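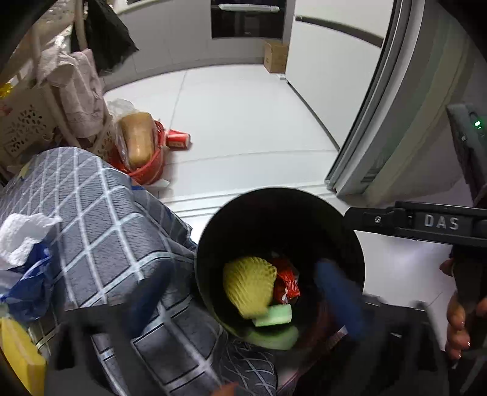

Gripper by the bin, green light showing on the module

Ticket: Skidance viewer freezes on the big screen partway through a demo
Opened by: Cristian Escobar
Opened: 2026-02-03
Site: Brelthorpe open day
Status: open, workaround in place

Hi all, me again! We're running the Kostotham table-clearing demo for visitors (one of us works with the hand-held grippers, everyone else watches the feed on the big screen) and the viewer keeps locking up. It runs beautifully for 15 minutes or so I'd got used to thinking it was fine, then the picture sticks and stays stuck until I restart the viewer. Not great with 20 people standing there waiting for a sponge to go in the bin.

What I've tried so far:

Swapped the network cable between the laptop and the switch. Same.
Closed everything else on the laptop, including the slides. Same.
Checked the little light on the module whenever it froze. Green every time, so I don't think the gripper is the one sulking.
Restarted the viewer only, left the grippers alone. Picture comes straight back.

Update 1

Had a proper look at the viewer log over lunch. The last line before each freeze says the frame buffer is full, and the limit in the settings file is 4000. I'd assumed it threw old frames away as it went, but it looks to me as if it's hanging on to the lot. Can somebody who knows the Giraldo plug-in tell me if that's meant to happen? 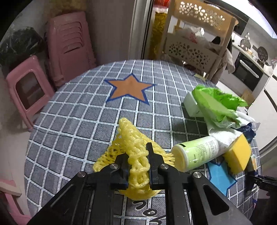

The freeze does the same thing with either gripper feeding the screen, so I've stopped blaming one unit. I ran it again with no visitors in and the viewer stuck on me while I was on the yellow foam fruit net, the fiddliest thing on the table. It bunches up between the fingers and I do like people to see that bit – you can follow the strands spreading out either side of the pinch, and the orange star on the tablecloth makes it easy to point out where to look. Bit of a shame when the screen gives up right there.

Update 2

Workaround: I now restart the viewer between groups. It takes a moment and I chat over it. Turning the preview quality down didn't help, so I've put it back up.

Still need from you:
A yes or no on whether the buffer limit is safe to change on the demo laptop.
A newer Giraldo build, if there is one.

I've saved two logs in the Kostotham folder, one from each gripper. I'm at the Brelthorpe desk until we pack up – ring if it's quicker than typing. Thanks!

Cristian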